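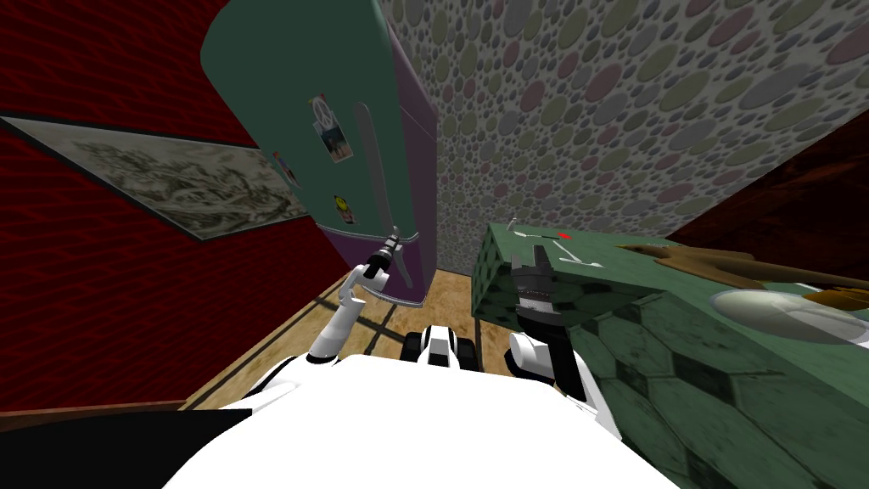 Simulation-first purchasing

Simulation-first purchasing is a way of budgeting for service robots in which the buyer pays for a simulated trial before paying for any hardware. It is most common among small care homes, hotel groups and university labs, which share a keen interest in robots and a shortage of money to be wrong with. The name was popularized by Sille Lykkegaard, a procurement adviser at the Danish firm Drurkholm, who has since said she wished she had picked something shorter.

Background

Early buyers of two-armed household robots usually worked from a brochure and a demonstration. The demonstration took place in the seller's own kitchen, which was large and well lit and contained doors the robot had met before. Buyers then took delivery and discovered their own kitchens. A robot that needs room to swing a refrigerator door also needs room for itself, and floor plans drawn up for people seldom allow for both.

The usual remedy was a second budget, known as "integration." At the Pirnska residential home, an early and much-cited case, the integration budget passed the price of the robot in its fifth month. The final report, by Minoru Yoshida, has 14 pages on door handles.

Method

In a typical trial, the buyer supplies measurements of the rooms where the robot will work, and a contractor builds virtual versions of them. The proposed robot is then set to a short list of chores. Opening a refrigerator is nearly always the first, as it tests reach, grip and where to put the base, and because everyone on the purchasing side has an opinion about how it should be done. Rooms are often given loud and unlikely decoration – spotted wallpaper, tiled counters in strong colors – so that the robot's vision system does not grow too attached to beige.

Most contracts ask for two kinds of room: a copy of the real one and a set of tighter variations. The tight ones are where the money is saved. An arm that keeps meeting the counter on the screen will very likely meet it in the building, where counters are billed separately.

Budget lines

The standard worksheet, written by Lykkegaard and Kenta Morikawa, divides spending into five lines: trial, hardware, grippers, building changes and upkeep. Grippers have their own line at Morikawa's insistence. He had noticed that buyers treated them as part of the arm until they had to replace one.

Building changes cover wider gaps, new handles and relocated furniture. Upkeep covers everything else, and in the words of the worksheet "should be estimated, then looked at again in July," the month when many of its first users closed their books. The instruction has survived in editions for countries where nobody closes anything in July.

The trial line is meant to be spent even when the answer is likely to be no. The Shimada hotel group spent its trial money, learned that the robot it wanted could not turn around in a staff pantry, and bought 3 new refrigerators instead. The case is generally listed as a success.

Criticism

Tetsuya Ebihara has argued that the method moves the optimism from the brochure to the software. Virtual doors may lack worn seals, sticky shelves and the jar of pickles that leans on the inside, and a contractor paid by the room has little reason to add them. His own proposal, a rented robot and a long weekend, has been tried at Leltach, where the insurance took over a year to arrange.

Ya-wen Lau takes a milder view. In a talk given on Wednesday, June 14, 2023, she advised buyers to ask for the failed runs along with the good ones, and to be suspicious of any contractor who had none. She also recommended that the person who will share the kitchen with the robot be shown the trial before the order is signed. Several purchasing departments have adopted the first suggestion.

See also

Acceptance testing
Mobile manipulation
Total cost of ownership
Door handle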